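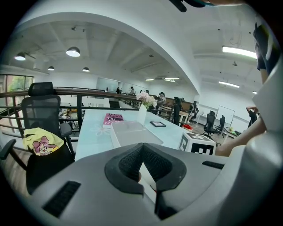 ### 4.2 Personal items on shared desks

Desks at the Flinach site are not assigned. Staff of Prollavora book a desk through Gillov, the firm's booking tool, for a half day or a full day, and the house rules ask them to clear the surface before they leave. We expected most desks to be bare when walked past outside booked hours. The walk-round records gave a different picture. Across the 42 desks in the study we logged 3164 items, counting an item again each time it was seen on a later round. Work equipment supplied by the firm was left out of the count, as were coats and bags carried in and out on the same day.

We sorted the items by where they were left: on the desktop, on or over the chair, or on the floor. Desktop items were the largest group in every month from April onwards. They were also the most varied, and the coding took longer than planned. A book could be work reading or leisure reading, and the cover did not always settle the matter. We therefore coded books as a single class. Lidded boxes and tubs were treated in the same way, as we did not open them and could not tell food containers from storage.

Desks by the mezzanine railing need a separate note. They are long and white, and anyone working there has the wooden handrail behind the desk and the lower floor beyond it. On plan they look exposed, and in the interviews two people said they avoided them for that reason. Even so, they drew more personal items than the desks in the Du Plessis wing, where the seats back on to a solid wall. Figure 4 gives one case from the railing row. A pink hardcover book lies near a translucent container with a lid, a vase of flowers stands behind the container, and a small black item, either a tablet or a picture frame, lies flat to the right. The arrangement leaves a good deal of the desktop free. We found this often: people kept their things towards one part of a long desk and left a working space beside them, which a second person could use without moving anything.

Flowers were uncommon on the whole site. Where they did occur they were in a vase, never in a drinking glass or mug, and staff tended to speak of them as belonging to the row and not to one desk. None of the 10 people we interviewed could recall a complaint about them. Books and boxes left overnight did lead to complaints, chiefly from people who had booked the desk for the next morning and were unsure whether they were allowed to move them. 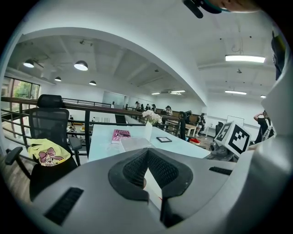
Chairs were a simpler matter. The black mesh chairs at Flinach can be adjusted at the headrest, and several people told us that they had spent time getting one right and did not want to lose it. A cloth over the seat was the usual way of marking it. Most cloths in our records were plain, but the chair in Figure 4 has a yellow one printed with a pink cartoon character in a large bow, and a cloth of that sort is easy to know again from a distance. In interviews, patterned cloths were described as harder to ignore than plain ones. One person said she would move a grey blanket without a second thought but would look for another chair if the seat had "something somebody picked out" on it.

The firm's rules cover desks and say nothing of chairs. Clearing notices sent through Gillov ask for "a clear surface", and staff read this to mean the desktop. A cloth on a chair could therefore stay for weeks without breaking a rule. We did not see one removed by anyone other than the person who claimed it, although our rounds were too far apart to rule this out.

Two limits should be kept in mind. The rounds record what was left out at a given time and do not show who left it, so the link between item and person rests on the interviews alone. The railing row is also the row nearest the stairs, and we cannot separate the effect of the open view from that of a short walk to the desk. Section 4.3 takes up the second point using the booking records.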